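Forums > Home & Storage > Small Spaces > Dressing tables and make-up storage

Vanity box with drawers or just a pile of acrylic tubs?

Posted by Ntombi Joubert, 03/03/2022
Reading time: 5 minutes

Ntombi Joubert
Right, I need opinions because I've been going back and forth on this since January. We've moved into a flat where the bathroom has no shelf at all, so all my make-up lives in two carrier bags on the bedroom floor. I've got a plain table I can use but it has to double as my desk, so whatever I get needs to be small and shut properly. I keep looking at those white boxes with the mirror in the lid and a couple of drawers. The Brarudis one is nice but is it big enough for everyday stuff? Or do I go for clear acrylic and be done?

pebbledash_jo
Acrylic all the way. I had a mirror box and never shut the lid once, so it just stood there being in the way. With clear stuff you can see what you've got and you stop buying a fourth brown eyeliner (ask me how I know).

mrs_tuppence
Disagree with Jo, sorry! Clear tubs look lovely for a week and then you can see every smear of foundation through the sides. I've got the Grenuso three-tier and I'm wiping it constantly. Drawers hide a multitude of sins.

pebbledash_jo
You just need to clean your bottles before you put them back.

mrs_tuppence
At ten to seven in the morning? No thank you.

kettleson813
Check the drawer depth before you order anything. My daughter's box had drawers so shallow that her powder wouldn't go in unless it was lying flat, and even then it caught on the way out. Measure your tallest jar and your fattest compact. Also the mirrors in these are never big enough to do your hair in, so don't bin your other one.

Ntombi Joubert
Good point about the depth. Most of mine are flat compacts so I think I'd be all right, it's the brushes and the taller bottles that worry me. They'd never go in a drawer.

fernhill_liz
Do both! I don't know why it has to be one or the other. I've ended up with a white mirror box and a clear organiser pushed right up against it, and it takes up hardly any more table than the box did by itself. Compacts go in the drawers, anything tall and thin stands up in the acrylic, and the little bottles go at the front of that so I can grab them without knocking the brushes over.

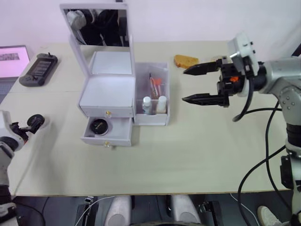 The top bit under the mirror I try to keep clear, because once I start dropping hair grips in there it's all over and I can't find anything. Sponges I leave out on the table to air, I won't put a damp one in a drawer again after what happened to the last one. Oh, and get one with proper knobs if you can. I had one with a cut-out for your finger and I broke more than one nail on it.

pebbledash_jo
OK that's a fair compromise, although I'd still skip the box and prop a mirror up behind the acrylic. Cheaper too.

mrs_tuppence
Liz, how do you stop the box sliding when you pull a drawer? Mine goes for a walk across the table every time.

fernhill_liz
Bit of that rubbery drawer liner underneath, cut slightly smaller than the base. I used the Flirodura stuff, but any of them will do.

Ntombi Joubert
Sold, I'm doing both. Off to find the tape measure.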